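Mounting prints for a traveling photo show: hinge, corners, or dry mount?

Posted in Exhibits and Display by **plutetti**, 2021-04-21

I'm preparing a set of pigment inkjet prints of native moths and beetles for a show that will hang at 3 venues, the last one closing in August. Prints are 16 x 20 on a 310 gsm cotton rag paper. Frames are aluminum with acrylic glazing, and the window mats are 4-ply.

My test print was hinged at the top with two tabs of gummed linen tape. After a week in the studio it has a visible wave along the lower edge. Room humidity moved between 35 and 55 percent over that week. The lender wants the mounting to be reversible, so I would like to avoid dry mounting. Is there a hinge or corner method that will keep this paper flat through several moves?

---

**Skeltik**

The wave comes from the paper taking up moisture while the mount restrains it unevenly. Gummed linen is too strong and too stiff for this paper. It is normally used to join the window mat to the backing board, and it should stay off the print.

For a reversible mount that has to travel:

- Use T-hinges of Japanese tissue, a weight lighter than the print paper, attached with wheat starch paste.
- Place them on the back of the top edge only. Leave the sides and bottom free.
- Dry each hinge between blotter and spunbonded polyester under weight. Change the blotter after 5 minutes, then leave it overnight.
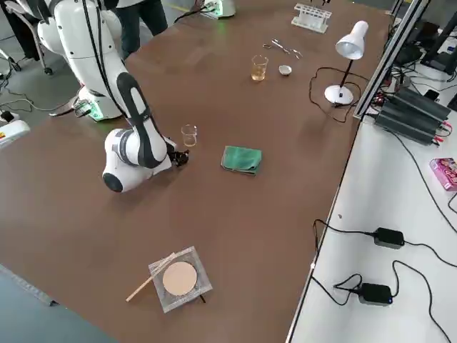
- Add loose support strips of folded paper along the bottom edge. They carry some of the load when the crate is tipped and allow the sheet to expand.
- Seal the frame package on all sides with foil-backed tape. This slows humidity exchange and will do more for flatness than any change of hinge.

Condition the prints, mats and backing boards together in one room for 4 days before sealing. If the boards go in damp, the sealed package will hold that moisture against the print.

Also check the depth of the package. A 4-ply window gives a little over a sixteenth of an inch between print and acrylic, and a print that waves can touch it. I would go to 8-ply for anything this size.

---

**cindau**

just dry mount it. I've done maybe 1000 prints on foamboard, never had one come back wavy. The reversible tissue peels off with heat if they ever need it off

---

**Hsueh**

Heat-release tissue is sold as reversible, but adhesive residue usually stays in a cotton sheet, and the lender's condition report will note it. Ask for written approval before doing that.

If paste is not practical, full-length edge strips made from folded polyester film or archival paper will hold a print this heavy with no adhesive on it. Leave 3 mm of clearance on one side and at the top. The strips need to be hidden by the mat, so this works only if the print has a white border and the window can overlap it. Small photo corners are not suitable at 16 x 20, as the sheet sags between them.

Agree with Skeltik on sealing. Put a humidity indicator card inside the crate as well, and have each venue leave the crate closed for 24 hours after delivery.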